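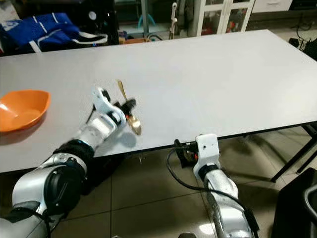 A tablespoon is an item of flatware used for serving and, in some countries, for eating soup and cereal. It consists of a shallow oval bowl joined to a handle that narrows at the neck and usually widens toward the tip.

Most current spoons are stamped from stainless steel sheet. Gold-colored flatware is generally steel with a thin surface coating, applied by vapor deposition or by electroplating. Vapor-deposited coatings are harder and resist dishwashers better – plated finishes wear first at the back of the bowl, where the spoon touches the table.

The Rustside pattern, drawn by Marlene Cloutier for the maker Grerow, is a slender-handled type with a polished finish. A full service comprises 108 pieces. Production of the gold version ended after 3,874 spoons, and the steel version continues under the Hamdy name.

Care

Coated spoons are washed with a soft cloth and mild detergent. Scouring pads and chlorine cleaners damage the finish. Long contact with salt or vinegar, as in a dressed salad left in its bowl, can cause pitting.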